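Folding Laundry With a Gripper: Tips From the Far Side of the Bed
Filed under: Household, Collecting at home

I have folded clothes for most of my life without giving it a thought, and then I started folding them with a hand-held gripper so that a computer could learn how, and it has been nothing but thought since. What follows is what I'd have liked taped to the closet door in January, when I began. It assumes you have the tool, the instructions that came with it, and a pile of clean clothes with no plans of its own.

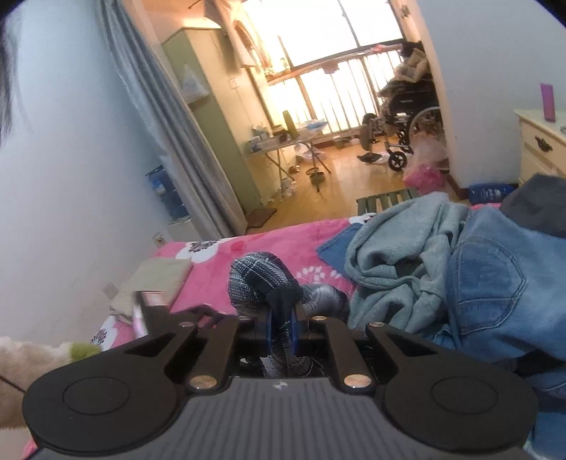
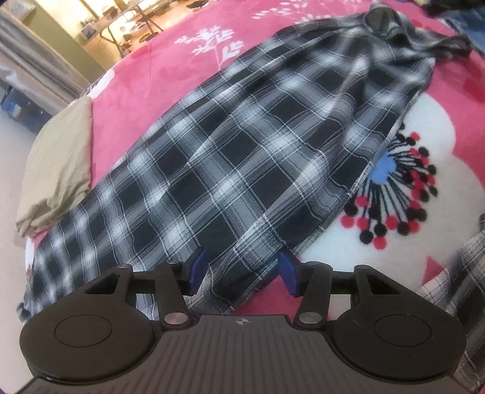

Start with the surface. A bed is the right height if you are willing to stoop a little, and it gives you room to spread a shirt out flat. The drawback is that a plush blanket grips cloth better than any gripper does. If a sleeve refuses to slide, lift it clear, move it, and set it down. Dragging it brings the blanket along, and now you're folding two things.

Do not swap the blanket for a nice smooth sheet to make life easier, or at least don't do it every time. The Erken guide that came with my kit asks for ordinary surfaces in ordinary homes. I folded on a bare ironing board for the first week and was told, politely, that I'd sent them a week of ironing board.

Make the pile first and leave it a pile. I used to sort everything beforehand: shirts here, jeans there, socks in exile. Very satisfying, and useless to a system that will one day meet a heap. Tip the clean clothes out, let them land as they land, and take whatever is on top. If jeans come up three times running, fold jeans three times running.

Pinching

Get the tips down close to the cloth before you close them. Beginners (me, for a month) hover and snap, like someone trying to catch a fly with barbecue tongs. Come in low, press just enough to raise a small ridge, and close on the ridge.

Take a bigger bite on thick things. Sweatshirts need a real mouthful. Dress shirts want very little, and if you grab too much you get both layers plus whatever is underneath.

If you only meant to take the top layer and you've got both, open up and try again without stopping the recording. This was the hardest habit for me to learn. My instinct after a fumble was to stop, sigh, and start over so the record would show a competent adult. The fumbles are wanted. A learner that has only seen perfect grabs has no idea what to do after a poor one, and it is going to have plenty of poor ones.

What is not wanted is helping with your other hand. You will do it. You will watch your own fingers creep in from the side to flatten a collar as though they belonged to somebody with manners. I now hold a rolled sock in the idle hand. It looks ridiculous and has fixed the problem almost completely.

Shirts

For a button-up shirt, button the top button and one in the middle before you begin the recording. Undone shirts are a separate task on my list (Erken calls it "open front") and I'm in no hurry to get there.

Spread the shirt out with the hem toward you. Pull the corners out one at a time and work up to the collar. Smooth enough to see the shape is smooth enough. I lost whole evenings chasing one wrinkle from the hem to the shoulder and back down the other side.

Then sleeves in, sides in, bottom up. Or some other order, if that's how your mother did it, but keep to one order per session. I mixed two methods in one sitting and got a note back asking which I meant. I had no answer. I still don't, and it has made me uneasy about my sleeves in general.

Plaid has one thing going for it: the lines tell you when you're crooked. They also tell everybody else.

Jeans

Heavy, stiff, cooperative. Lay one leg over the other, take the cuffs, fold toward the waist. Pinch at the seam where there's something solid to hold. If the waistband flops open, leave it open. It will do that for the machine too.

Check the pockets before you tip out the pile. I have a recording in which a pair of jeans gives up a grocery receipt halfway through the fold and I spend the rest of it attempting to pick up the receipt. It was labeled "unclear goal."

Soft and fluffy things

Anything furry will hide its own edges. Turn it until you find a seam, and go slower than you think you need to. I skip these after supper.

Pace

Move at the speed you'd use if you were showing a child. Fast swings of the wrist blur everything and the session gets thrown back. I had 41 returned out of my first batch, nearly all for rushing, and most of those from the quarter hour before dinner. Folding at 4 in the afternoon suits me best: good light, no one hungry yet.

On light: a bright window is fine behind you and a nuisance ahead of you. If you can't turn the bed, work from the other side of it. Curtains half drawn will do if you can't do either. Don't go around the room turning on every lamp you own, which I did, and which gave each shirt several shadows.

Tie back long hair, or at least tuck it in. Push up loose sleeves as well. A cuff hanging into the work looks a lot like a thing to be folded.

The room

You don't have to tidy. I cleaned the whole bedroom before my first session as if company were coming, and the guide, when I finally read it, said to leave the room as it normally is. I have followed this advice faithfully ever since and extended it to the kitchen.

Do take personal papers, family photos, medicine labels and mail out of sight, and keep other people out of it unless they've agreed to be there. Screens off. If someone wanders in talking, pause and pick up again later.

Looking after the tool

Wipe the finger pads with a damp cloth after every load. Lint builds up and the cloth starts slipping, and you'll blame your technique for a while before you look. A Kemppainen lint brush gets into the joints better than the toothbrush I'd been using. Don't oil anything unless the instructions tell you to. Oil and white shirts have met in my house and I was the one who introduced them.

Rest your wrist. I set a timer and quit when it rings, mid-pile if necessary. The clothes can stay on the bed. Mine have slept there before.

Keeping count

Keep your own tally, in pencil, away from the computer. Mine's on the inside of the closet door: garment, method, good or returned. The Prarken upload page logs you out without saving if you take too long, and twice the pencil was all I had to argue with.

As of this week the door says 903 folds accepted. The goal on my sheet is 1755, a number whose origin I've asked about and not been told. Shirts are well ahead. Towels are badly behind, so if you're working from the same Lirnamov task list and have been putting off towels as well, do them first next time, while you're still fresh.

And unfold things when you're done. You need the same shirt again in a mess for the next round, which means shaking out a perfectly good fold, dropping it back on the heap and mixing it in. The first few times this hurts. Keep one finished stack out of reach on the dresser if you want something to wear in the morning.

Next month: fitted sheets, provided I can get out of it no other way.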